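Folding by Feel: What I Learned About Cloth in One Term
Project report by Duygu Ertürk, Harkero textiles elective
13/07/2024 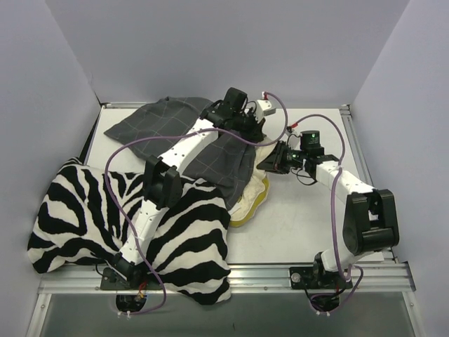

Why I picked cloth

I wanted a project about something everyone handles and hardly anyone thinks about, so I went with folding. My mum folds everything in thirds, my flatmate rolls, and I used to just shove things in the drawer (sorry, Mum). The grey and cream pieces were my favourites to practise with because you can tell them apart at a glance when everything is in a heap on a white tabletop.

What I did

I kept a notebook all term and wrote down 607 folds. Yes, I got sick of it! Each one started from a messy pile, and I tried thirds, halves and rolling, then gave the result a mark out of five for neatness. I made the marking rules up myself and had to rewrite them after the first 33 folds – I'd been way too generous with the rolls.

What I noticed

Finding a corner took longer than the folding. Once I had two corners in hand the rest was pretty quick, and smoothing the cloth flat first made a bigger difference than which method I used. Thirds scored best overall, but only on the bigger pieces. Small ones came out lumpy and I ended up going back to halves for those.

Colour mattered more than I expected too. When two similar shades were on top of each other I kept grabbing both layers.

Things I'd change

I'd weigh each piece before starting, as thick cloth springs open and my notes just say "springy", which isn't much use now. I'd also like someone else to do the marking. I'm planning another go in November with tea towels, and I've already told my flatmate she's judging.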